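Jul 22, 2025
By Villads Norðdahl

The Stick

Lejla Petkov's mother called at lunch to ask if the machine could do the floor yet.

"It can do some of the floor," Lejla said.

"Which part?"

"Socks. Most of the blocks. It did a spoon this morning."

Her mother said she had done a spoon this morning too, and the cup that went with it, and was back in her chair before the radio finished the weather. She was seventy-eight and had two bad knees. Since May she had been asking the same question every few days, the way other people's mothers asked about grandchildren.

Lejla ate the rest of her sandwich at the desk. Nikolovski had the second floor of an old shoe warehouse in Amthorpe, and the heating worked on one side only. She sat on the other side and kept her coat on. The product was called Huleo. It was supposed to go around a house after supper and put back on the table whatever had ended up on the ground. The sales people in Ultalstead had already told a chain of care homes that it would be ready by winter.

She opened the list from the night before. There had been 500 runs in the simulator, all in the same living room. Socks had passed. The toy car had passed, apart from the runs where it rolled under the couch. Everything that was thick or soft had gone well. At the bottom of the list was the item they just called the stick, and it had passed 14 times.

"Fourteen is more than last week," said the new man across from her, who was trying to be kind.

"Last week it was four."

"So that's up."

She didn't answer. She was thinking of the kitchen at home, and her father's knitting needles, and the pencils he kept behind both ears and dropped all day long. Her mother used to pick them up without looking. She would be talking to somebody at the stove and her hand would go down and come back with a pencil in it. You couldn't have asked her how. She slid it a little with one finger, maybe, or pressed on the end so it tipped.

In the afternoon there was a call with Ultalstead. They asked whether thin objects could be left off the first release. Lejla said people dropped thin objects. They asked whether people could be told to drop them somewhere easier. She thought this was a joke and laughed, and then there was a silence on the line. When the call was over she wrote "not ready" next to the stick and "not ready" next to coins, and sent the sheet.

By six the others had gone home. The phone buzzed and she let it go, then felt bad and called back.

"I dropped my glasses," her mother said. "I got them. I only wanted to tell you I got them."

"How are your knees?"

"They're knees."

She stayed to look at one more run, number 1729, the first of a new set. She stopped it partway, with both black fingers open over the planks and the right one almost at the end of the stick. The stick was nearly the same tan as the boards. Without the thin line of shadow along it she might have taken it for grain. She put her own finger on the desk, next to her pencil, and pushed the pencil a little to see which way it would roll. Then she buttoned her coat and pressed play.
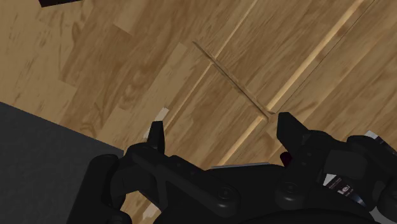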